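Founders' Day in Kinudik

The band was late. The band was always late.

Fiorella Caruso stood on the steps of the town hall with the flag under one arm and a clipboard under the other, sweating through the good blouse. Saturday, ten to nine. The parade was supposed to leave the mill at nine sharp and get to the square in time for the reading of the names. 137 names. Every family that came over the pass in the first winter. It took a long while to read them and she had the list right there, only it was last year's list and somebody had spilled soup on the J's.

"Jacobs," said Demyd Hladun, looking over her shoulder. "That one's Jacobs."

"I know it's Jacobs."

"You said it wrong last year."

"There's one way to say Jacobs, Demyd."

He shrugged. Big man, blue sash, hat too small for him. He was playing the Ferryman again. Eleventh year. He had one line and he'd been muttering it since breakfast — the river is open, the river is open — like it might get away from him.

Down the hill the lamps were still lit from the night before. Paper ones, red and yellow. The Pendotance they called it, the walk with the lamps, nobody under sixty knew why. You carried your lamp to the river and back and you didn't talk. Kids talked. Kids always talked. Her mother used to pinch her for it.

Her mother had read the names too. Thirty years of it, in that flat voice, never a paper in her hand.

Nine o'clock. No band.

"They came on the bus from Plongate," Demyd said. "Maybe the road."

"What about the road?"

"Sheep."

She sent a boy on a bike. The boy came back and said yes, sheep.

So they started without the band. It was wrong, it was all wrong, you could hear shoes. Up to 330 people walking up from the mill with no drum and just there shoes on the stones and a baby going off somewhere near the back. The baker's float came first with the cardboard mountain on it. Then the school. Then the old men with the long flag, the real one, from 1,794 stitches of gold thread if you believed the card in the museum, and Fiorella did, she had counted one rainy afternoon when she was 12 and got close.

She raised the small flag. Her arm shook a bit. The rope stuck halfway, then it went.
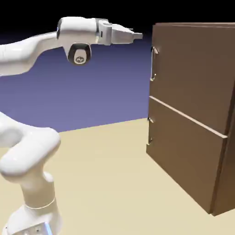 Then the names. She put her finger under the first one and opened her mouth and the wind took the page. Just took it. Over the railing, over the baker's mountain, gone.

Quiet. The baby even.

She looked at Demyd. Demyd looked at his boots.

"Abrami," she said. Flat. Not her own voice at all. "Aldous. Bereny. Both Bereny brothers."

They came. She didn't know where from. The kitchen, probaly, her mother at the sink going over them with her hands in the water, every May, the window open. Carro. Dell. Dunmore and his wife and the wife's sister. When she got to Jacobs an old woman in the front row nodded, so that was all right then.

She missed one. She knew it right away, somewhere in the T's, a hole like a pulled tooth. Went back and got it. Tamsin, widow, 90 years old when she crossed, carried most of the way.

When she was done she stepped back and Demyd stepped up. Took off the hat. Red line across his forehead.

He stood there.

He stood there a good long time.

"The river," Fiorella whispered.

"I know," he whispered back. And from down past the mill, a drum. One, then the rest of them, running by the sound of it, out of step, the horns coming in wherever they could.

"It's open!" Demyd shouted, and put his hat back on.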